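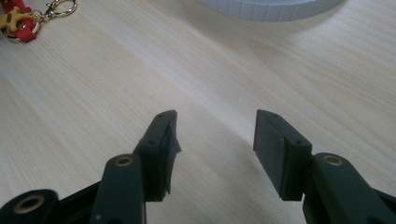
Tiempo de lectura: 4 minutos

Preguntas frecuentes de quienes empiezan en la Escuela de Remo Dreledholm

Casi todas las semanas nos llegan los mismos correos, y nos encanta contestarlos, pero Melina Tzavaras (que lleva la secretaría y también el grupo de los martes) nos convenció de que lo pusiéramos todo junto. Si después de leerlo os queda alguna duda, escribidnos igualmente, que no molestáis.

¿Tengo que saber remar?

No, para nada. El curso de iniciación está pensado para gente que no ha tocado un remo en su vida. Lo único que pedimos es saber nadar con soltura, y por eso la primera mañana hacemos una prueba corta en la piscina con ropa puesta. Impone un poco cuando te lo cuentan, pero se pasa enseguida y solemos acabar riéndonos bastante.

¿Hay que estar en forma?

Hay que tener ganas de moverse. Tenemos alumnos que vienen de correr maratones y otros que llevaban media vida sin hacer deporte, y unos y otros salen el primer día con agujetas en sitios que no esperaban. Si tienes alguna lesión de espalda o de rodilla, cuéntanoslo antes de apuntarte, porque hay ejercicios que podemos adaptar y otros que es mejor dejar para más adelante. Si tu médico te ha puesto límites, tráenos por escrito lo que te haya dicho.

¿Cuánto dura el curso y cuándo empieza el próximo?

Son 8 sesiones, una por semana, y el siguiente grupo arranca en enero. Sabemos que en enero hace frío, nos lo decís todos, pero el agua suele estar muy tranquila a primera hora y se aprende estupendamente. Si un día sopla demasiado viento, nos quedamos en el gimnasio con los remoergómetros y repasamos técnica. Esa sesión cuenta como una más y no se recupera en el agua, salvo que haya habido varias seguidas.

¿A partir de qué edad se puede venir?

Desde los 16 en los grupos de adultos. Los menores de edad necesitan la autorización firmada de su madre, padre o tutor, y la necesitamos antes del primer día, no el primer día a las ocho de la mañana en el pantalán con el bolígrafo prestado. Para los más pequeños hay una escuela infantil aparte, con sus propios horarios.

¿Qué ropa llevo?

Ropa ajustada y por capas. Unas mallas, una camiseta térmica y un cortavientos ligero os van a servir casi todo el año. Evitad las sudaderas anchas con bolsillo delante, que se enganchan en la empuñadura del remo justo cuando menos conviene. Calcetines gordos, una gorra, una muda completa para después y, si sois frioleros como yo, un termo. Guantes no recomendamos: al principio salen ampollas, es verdad, pero con guantes se agarra peor y se tarda más en coger el tacto.

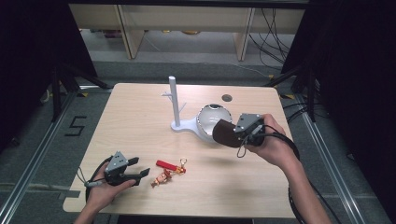
El calzado da un poco igual, ya que en la barca os ponéis las zapatillas que van fijas a la pedalina. Hasta el número 46 no solemos tener problema; por encima, avisadnos.

¿En qué barcos se aprende?

Empezamos en el Golura, un cuatro ancho y muy noble que perdona casi todo, con timonel. Hacia la mitad del curso, quien se anima prueba el Nyarko, que es un doble bastante más nervioso y en el que se nota cada movimiento de los hombros. No hay ninguna obligación de cambiar. Hay gente que lleva años tan feliz en el Golura.

¿Quién da las clases?

El responsable de iniciación es Orestis Tsakiris. Rema desde crío y tiene una paciencia infinita, aunque desde la lancha se le oye en las dos orillas. En cada salida van 2 monitores, uno en el agua y otro en la lancha de apoyo.

¿Cuánto cuesta? ¿Hay que hacerse socio?

El curso cuesta 37 euros al mes, con el seguro incluido y todo el material prestado. No hace falta ser socio para hacerlo. Si al terminar queréis quedaros, hablamos de la cuota anual, y la matrícula no se os cobra.

¿Y si falto un día?

Avisad la tarde anterior por la aplicación Stellero, por favor. Un cuatro con tres remeros no sale, y da mucha pena ver a tres personas vestidas mirando el río. Con aviso, podéis recuperar la clase en otro grupo si queda hueco.

¿Puedo ir a competir?

¡Claro! La mayoría viene por disfrutar, pero cada primavera se forma una tripulación de novatos para las regatas de la zona. Se entrena un día más por semana y Orestis os dirá si os ve listos.

¿Dónde dejo las cosas?

En los vestuarios hay taquillas, traed candado. Las llaves del coche podéis dejarlas en secretaría con vuestro nombre.

Última actualización: 4 de diciembre de 2022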